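Prumoson Utensil Task Set – for school and college robotics clubs
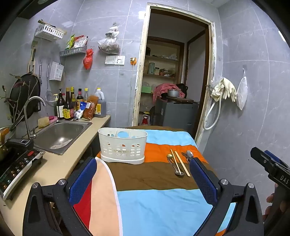
Skoltano, 5th March

94 shares
2 comments

The Prumoson Utensil Task Set is a table-top exercise for clubs that record manipulation data with hand-held grippers. It contains a perforated plastic utensil basket with its drip tray, metal spoons, wooden chopsticks and a printed task sheet. Grippers, recording equipment and software are not included. The table cloth is the club's own choice.

The task is to clear the utensils from the table into the basket, using one gripper in each hand. The operator starts with both tools open above the cloth and finishes with both clear of the basket. Dropped utensils may be picked up again within the same recording. A utensil that leaves the table ends it.

Spoons and chopsticks were chosen because they fail in different ways. A spoon lying bowl down rocks when a pad touches the rim and should be taken by the handle. A chopstick lies almost flat and will roll if the pads close unevenly. Two chopsticks side by side can be lifted together, but the pair tends to cross on the way up. The task sheet allows either method – the club should settle on one and keep to it for a whole set of recordings.

Gripper compatibility

The set suits tools with soft, textured pads that meet face to face. Smooth pads will lift the spoons but lose the chopsticks. Pads should be wiped with a damp cloth and left to dry before each session. Fingers stay on the grip and away from the linkages while the tool is closing.

Table and surroundings

Use a cloth with some colour in it. Bare steel on a white surface is hard to label afterwards, and broad bands give the person labelling a fixed reference for where each utensil began. Creases need not be ironed out, but a fold high enough to hold up a chopstick should be smoothed down. A working kitchen is suitable. Shelves, bottles and packets behind the table can stay where they are. Hobs must be off and knives out of reach before anyone picks up a gripper.

Trial at Harahap College

The task sheet was revised in January with the robotics club at Harahap, run by Juniper Kowalczyk. Each member recorded 12 runs. The club asked for overlapping utensils to be allowed in the starting layout, and this is now the standard layout. Dennis Tunstall, who labelled the recordings, asked for a pause before each release, so that the end of a grasp could be marked. That is also in the current sheet.

Ordering

Supplied by Zuner to schools, colleges and registered clubs. Baskets and drip trays can be ordered separately. Chopsticks are treated as consumables and should be replaced when the tips splinter. Earlier task sheets can be exchanged free of charge on request.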